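Galerie: Spülküche, Spiegelungen und ein paar Ergebnisse

September 2026

Hallo zusammen und willkommen auf der nächsten Galerieseite von Dodico! Wer die alten Seiten kennt: Ich schreibe hier immer so, wie ich es auf dem Flur erzählen würde, also ohne Formeln und mit vielen Klammern. Das Thema diesmal ist unser Verfahren zur Greifplanung an glänzenden Flächen, und glänzend ist in einer Küche ja leider fast alles, was man beim Abwasch anfasst. Edelstahl, Glasur, lackierte Fronten, dazu von hinten warmes Licht durch die Wandverkleidung. Für mich ist das die schönste Testumgebung, die wir je hatten, für die Tiefenschätzung ist sie eine Zumutung.

Kurz zum Hintergrund, dann kommen die Bilder. Unser altes Verfahren (intern hieß es Aerts, und der Name klebt immer noch an der Hälfte der Skripte) hat aus einem einzelnen Kamerabild eine Tiefenkarte geschätzt und daraus direkt einen Greifpunkt abgeleitet. Auf Holztischen lief das prima. In der Spüle hat es sich mit Begeisterung auf Lichtreflexe gestürzt, denn ein heller Streifen auf Stahl sieht für so ein Netz sehr nach einer Kante aus, und Kanten kann man greifen, dachte es sich wohl. Also haben wir im Februar angefangen, das Ganze umzubauen. Das neue Verfahren heißt Brollia und macht im Grunde etwas ganz Einfaches: Es schaut mehrmals hin, während sich die Kamera bewegt, und merkt sich, was dabei an seinem Platz bleibt. Eine echte Kante bleibt, ein Reflex wandert. Wer schon einmal versucht hat, einen Wasserfleck von einer Spiegelung zu unterscheiden, hat vermutlich genauso den Kopf hin und her bewegt!

Trainiert haben wir auf 843 kurzen Sequenzen, alle aus Küchen, alle vom Kopf aus aufgenommen. Bewegungsunschärfe haben wir absichtlich dringelassen. Am Anfang hatten wir die weichen Bilder aussortiert, das Ergebnis war ein Modell, das im Stand wunderbar arbeitete und beim ersten Schwenk völlig die Orientierung verlor.

So, genug Vorrede, jetzt die Bilder.

Die Arbeitsfläche von vorn

Mein Lieblingsblick auf die Küche, mit der leuchtenden Rückwand, der Spüle in der Mitte und rechts unten der offenen Spülmaschine. In der weißen Platte liegen die dunklen Streben der Wand noch einmal als blasse Schatten, und genau die hat Aerts gern für Gegenstände gehalten. Rechts im Becken lehnt etwas Cremefarbenes mit geschwungenem Rand, vielleicht eine Schüssel. Auch ich bin mir da auf diesem Bild nicht ganz sicher, und Unsicherheit ist bei Brollia ausdrücklich erlaubt: Das Verfahren darf »weiß ich noch nicht« sagen und erst einmal weiterschauen.
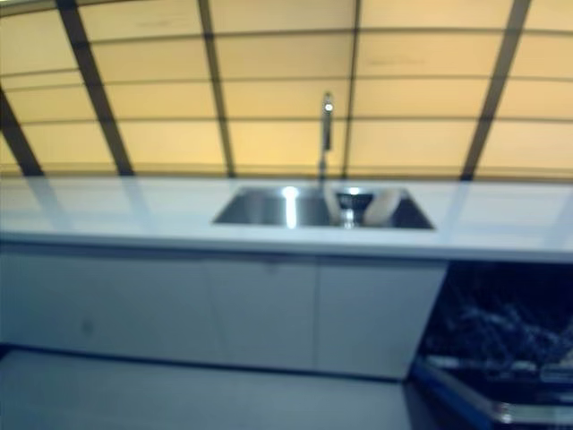
Was bei Brollia zwischen zwei Blicken passiert

Jedes Bild wird in kleine Flächen zerlegt, und jede Fläche bekommt einen Wert dafür, wie beständig sie sich über die Sequenz verhält. Wir nehmen 8 Blicke pro Entscheidung. Mit weniger wurde es wackelig, mit mehr wurde es mir zu langsam (ich stehe ja daneben und warte, und ich bin kein geduldiger Mensch). Die beständigen Flächen werden zu einem Modell zusammengesetzt, die wandernden fliegen raus, und was dazwischen liegt, bleibt als Fragezeichen stehen. Erst dann wird ein Griff geplant. Liegt er zu nah an einem Fragezeichen, wird der Kopf noch einmal ein Stück gedreht und neu gerechnet.

Besonders viel Mühe hat uns die Stelle gekostet, an der Reflex und echte Kante aufeinanderliegen. Am Beckenrand kommt das ständig vor, da läuft ein heller Streifen über den Stahl und endet ausgerechnet dort, wo auch das Blech abknickt. In der ersten Fassung hat Brollia dann beides verworfen, und plötzlich hatte die Spüle ein Loch im Rand. Jetzt wird der Rand als durchgehende Linie geschätzt und über solche Lücken hinweg ergänzt. Das ist ein bisschen geschummelt, weil wir damit annehmen, dass Spülen gerade Ränder haben. Mit einem runden Becken möchte ich im Moment lieber nicht konfrontiert werden.

Die Wandverkleidung hat uns dagegen angenehm überrascht! Ich hatte fest damit gerechnet, dass die durchscheinenden Paneele alles überstrahlen. Die dunklen Streben sind aber so kräftig, dass sich das Modell daran richtig festhält, auch wenn sie am Bildrand durch die Optik ordentlich schief werden. Wir entzerren die Bilder übrigens nicht vorher. Das haben wir ausprobiert, es hat Rechenzeit gekostet und nichts verbessert.

Und die Zahlen?

Weil ich nach jeder Galerie danach gefragt werde: Ausgewertet haben wir 537 Greifversuche im und am Becken, immer mit demselben Arm und immer mit Geschirr, das wir vorher nicht im Training hatten. Mit Aerts gingen davon 274 gut. Mit Brollia waren es bei derselben Versuchsliste deutlich mehr, die genaue Auswertung lasse ich aber noch einmal durchlaufen, bevor ich hier etwas hinschreibe, das ich später kleinlaut korrigieren muss (ist mir schon passiert, war unschön). Was ich schon sagen kann: Der größte Teil des Gewinns kommt von Griffen, die gar nicht erst ins Leere geplant werden. Bei der eigentlichen Greifbewegung hat sich wenig geändert, der Regler stammt noch komplett aus unserem älteren Projekt Numach.

Wo es weiterhin hakt, sind Drähte und Stäbe. Der Korb einer Spülmaschine ist für Brollia ein einziges Gestrüpp, dünne Stäbe vor dunklem Hintergrund, und bei jedem Blick verdecken sie sich anders. Sie wandern im Bild also fast so wie Reflexe und werden entsprechend gern weggeworfen. Beim Abtropfgestell im Becken ist es etwas besser, weil die Stäbe dort ordentlich in Reihen liegen, aber zufrieden bin ich damit noch lange nicht. Ideen bitte gern an mich, ich sammle!

Über dem Becken

Zum Schluss der Blick, an dem ich die meiste Zeit verbracht habe: schräg auf das Becken, von rechts der Arm, darunter das Gestell. Der helle senkrechte Streifen hinten im Stahl ist der Klassiker unter unseren Fehlgriffen, den hätte Aerts am liebsten mitgenommen. Auch die spiegelnde Vorderseite der Theke ist gemein, da stehen lauter dunkle Formen drin, und wer nur ein einziges Bild hat, kann lange rätseln, was davon wirklich im Raum ist. Das schwarze Kabel mit seinem Bogen über dem Beckenrand behandelt Brollia inzwischen als Teil des Arms. Davor wurde ziemlich beharrlich drum herum geplant.

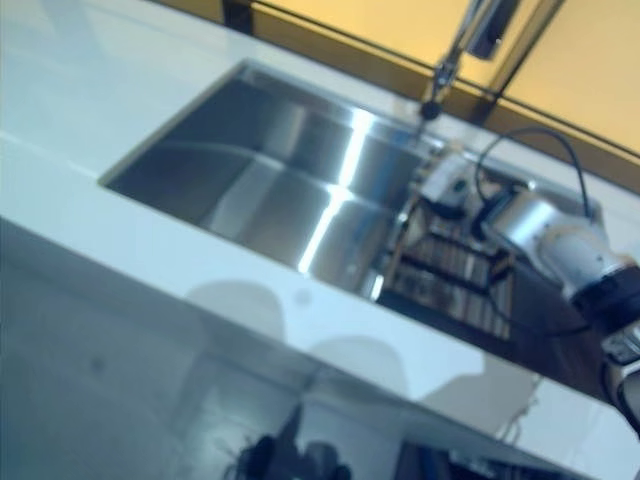

Arm rechts über dem Abtropfgestell, Greifer am rechten Bildrand, hinten der Wasserhahn mit dem schwarzen Fuß.

Als Nächstes nehme ich mir die dünnen Stäbe vor, dazu gibt es dann eine eigene Seite. Den Code räume ich gerade auf, und die Aerts-Reste in den Dateinamen fliegen dabei hoffentlich endlich raus.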